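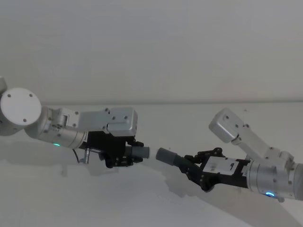
The Odarari Two-Arm Challenge is a student robotics competition in which teams program a pair of tabletop robot arms to work together on short manual tasks. It is run by the Tuststead Institute as the final part of a one-semester course in robot programming and is also open to student clubs from other schools. The competition is commonly called "the Odarari," after the course workshop in which it was first held.

Background

The course was set up by Tumaini Athumani, an instructor in mechanical engineering, who had previously taught robot programming with a single arm. Early sections covered motion planning and gripping as separate subjects. Athumani added a second arm to the exercises after students asked to work on handovers, in which one gripper passes a part directly to the other. The handover exercise was graded informally at first. It became a scored event when two sections of the course asked to compare results, and a set of written rules followed the next year.

The final round takes place in May. Practice sessions are held in the evening during the preceding weeks, and each team has the same amount of table time.

Format

Teams consist of three to five students. Each team works with two arms mounted on opposite sides of a shared table, each fitted with an electric gripper. The arms and grippers are supplied by the organizers and may not be altered, but teams may design and print their own fingertips within the limits given in the rules. All motion must be started by the team's program. Once a run has begun, a team member may touch only the stop button.

A complete run is limited to 427 seconds and is made up of the following tasks:

Alignment. The two grippers approach each other over the table and hold with their fingertips facing and a narrow gap between them. Contact between the fingertips ends the task without points.

Handover. One arm picks up a part, passes it to the other, and withdraws. The receiving arm must hold the part clear of the table until the judge calls the end of the task.

Joint carry. Both arms lift a single tray and move it to a marked area. The tray must stay level enough that a ball placed on it does not roll off.

Free task. The team shows an action of its own choice, described in advance on one page.

Scoring

The alignment task carries 60 points. The remaining tasks are weighted more heavily, and the weights are published with the rules at the start of each semester. Judges deduct points for collisions, dropped parts and unplanned stops. A team that exceeds the time limit keeps the points earned up to that moment. Ties are decided by the alignment task, in which the smaller gap is preferred.

The highest recorded total is 901 points, scored by the Lema team from the institute's evening program. The previous record was held by a team from the Trulby robotics club, the first entrant from outside the institute to reach the final round.

Preparation and safety

Students begin in simulation and may not use the arms until they have passed a safety check. The check covers the stop button, speed limits and the shared area in the middle of the table, where the reach of the two arms overlaps. First runs of any new program are made at reduced speed with no part in the grippers.

Calibration takes up much of the practice time. The position of each arm's base is measured relative to the other, and a small error in this measurement appears at the fingertips as a visible offset. Most teams calibrate again before every scored run. The course handbook recommends recording the result each time in the team logbook, which is handed in with the program and counts toward the course grade.

Related activities

A shorter version of the event, consisting of the alignment and handover tasks only, is offered to secondary school clubs during the institute's open house. Teams in this version use prepared programs and adjust the positions and speeds themselves. Former participants may return as assistant judges after one year.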